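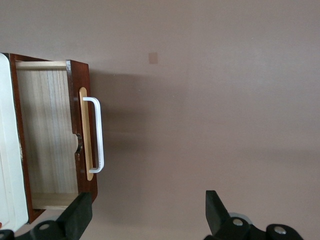
I'm looking for someone to help me run Cedo, my little secondhand shop, and I'd love it if that someone were you!

So, a bit about us. I'm Bevan Whitcombe, and I've been selling used kids' stuff out of the old Arango building for 5 years now (toys, picture books, small furniture, the odd rocking horse). We have 3,000 items on the floor on a good week and a back room I'd prefer you didn't see until you've signed something.

The job is part time, mornings mostly, starting in March. You'd be at the counter, pricing donations, and answering the phone when my hands are full. There's some lifting. You'll also get to know Jello, the shop cat, who sleeps in the book bin and will not move for customers.

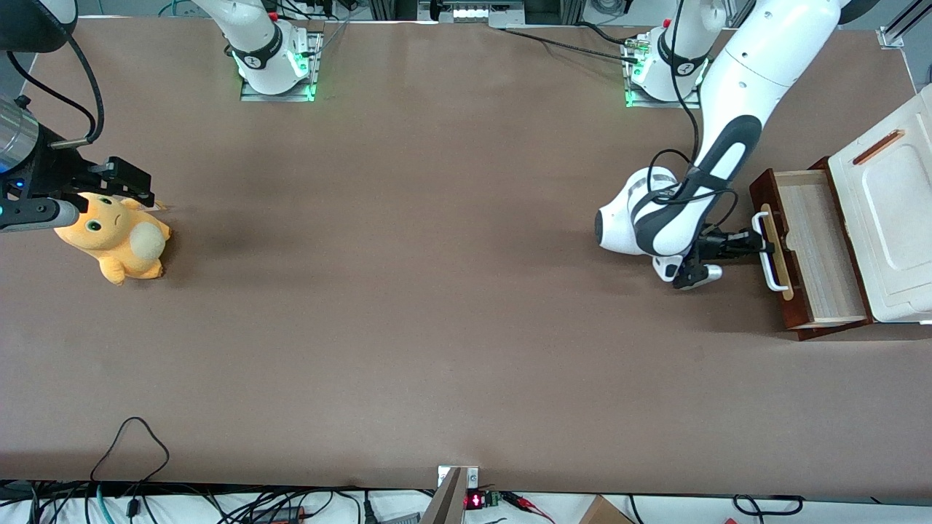

2 min read

Soft toys are our biggest seller by a mile, so you'll be sorting a lot of them. I'll teach you how I check seams and eyes and what goes straight to the rag bag. No experience needed for any of that, but you do have to be okay talking to a four-year-old about which bear is the nicest, because it comes up a lot.

We keep our stock list in Destico. It's a bit clunky, and if you can work a spreadsheet you'll pick it up in a morning. There's a $1,000 bonus after your first full year, plus first pick of anything that comes through the door (within reason, please, I have bills).

To apply, drop off a note at the counter or email me through the contact page by December 16, 2025. Tell me what mornings you're free and what toy you'd never have given away. A resume is fine too, but I'll read the note first.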